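Software Engineer, Manipulation (control and planning)

Cilau, full time, start in September or by agreement

We are a small software group inside Londex and we write the programs which let two robot arms handle soft things: towels, cloths, bags, sleeves. Our product is called Sokol. It is a control and planning stack for two-arm cells, and it is now used by laundries and by packing companies who before did this work only by hand. We are looking for one more engineer who wants to work on the part between the camera and the motors.

What the work is

A towel does not have a pose in the same way that a box has. When the arms pull on one corner, everything else moves also, and the plan which was good one second ago is maybe not good any more. Sokol solves this with a short planning horizon and a lot of replanning. The perception module gives a rough estimate of edges and corners, the planner proposes a grasp for each arm, and the controller executes only the first part before it asks again. You will work mostly in the planner and the controller, but the border between the modules is not strict with us and you will read everybody's code.

In the first half year we would like you to take over these subjects:

Two-arm coordination. At present the arms share one clock and one queue of motions. This is simple and safe, but it makes one arm wait when it could already move. We want a scheduler which permits overlapping motions and still guarantees the minimum distance between the wrists.

Contact detection. We estimate contact from motor current, and on thin fabric the signal is very weak. There is a first version of a filter, written by Kirsten Skov, who will be glad to hand it over and will explain you all of its bad habits.

Recovery. When a grasp fails, Sokol goes back to a home position and starts over. For a customer this looks slow. We want it to continue from the state in which the cloth is now.

Tooling. We have a log player, named Barnel, in which one can step through a run and see the commands, the joint states and the camera views on one time line. It is useful and it is ugly. Our regression set has 2419 recorded runs, and Barnel replays all of them every night against the newest build. Of these, 1577 are towel folds, the others are different fabrics and a few plastic bags. If you like to build tools that other people use every day, there is much to do.

Whom we look for

You have written software which moved real hardware, and you have been responsible for it when it did not move as expected. It is not important for us if this was at a university, in a company or in your own garage.

You are good in C++ or in Rust, and you can read and write Python without suffering. You know inverse kinematics, trajectory generation and basic control theory so well that you can explain them to a colleague at the whiteboard. You have used some motion planning library and you have an opinion about it.

Helpful, but not required: experience with deformable objects, with imitation learning, with real-time Linux, or with calibration of cameras mounted on a wrist. If you have only one of these or none, please apply anyway. We had very good experience with people who came from machine tools and from game physics.

You should be able to work in English. Most of us speak it as a second or third language, so do not worry about small mistakes. The documentation is in English, the lunch conversation is in three languages or so.

How we work

The team has seven people. There is one short meeting at 9:30 and after that it is quiet until lunch. Every engineer has regular time at the table, also those who work on planning only, and we ask that new code is tried on an arm before it is merged. Reviews are done by one person, normally within the same day. We do not have on-call duty at night. Customers can call until 17:00 and the phone goes around the team by week.

Towel folding with two arms: 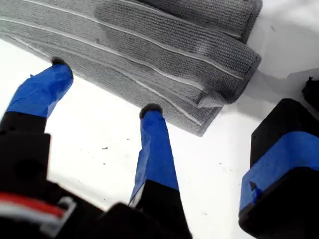
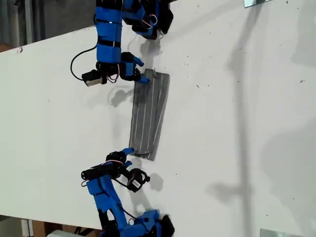
What we offer

A permanent contract with a trial time of three months. Six weeks of vacation. You may work from home up to two days in the week, but for the other days we need you in Cilau, as the arms are there. We pay the cost of moving up to 3000 euros, and we help with the search for an apartment and with the papers if you come from another country. There is a budget for one conference each year, and it is not necessary to present a paper in order to go.

The salary depends on experience and we will tell you the range in the first call, before you spend more time with us.

How to apply

Please send a CV and a short letter, one page is enough. In the letter we would like to read about one problem with a moving machine that you have solved, or that you tried to solve and could not. Code samples are welcome, but a link is better than an attachment. Please do not send certificates at this stage.

The procedure has three steps. First there is a call of half an hour with Steinar Lykkegaard, who leads the group. After this you receive a small task: we send you one recorded run in which the fold went wrong, together with the logs, and you write us what you think has happened and what you would try next. You have 72 hours for it and it should not take more than one evening. There is no single correct answer, we look at how you read the data. The last step is a visit in Cilau, where you meet the whole team and spend some hours with us at the table on a real problem. Travel is paid by us.

We answer every application, normally inside two weeks. Applications are read when they arrive, and the position stays open until we have found somebody.

Questions about the work itself go to Steinar Lykkegaard, and questions about contract, moving and visa go to Kirsten Skov. Both can be reached through the contact form on the Londex site, please choose "Sokol team" as subject.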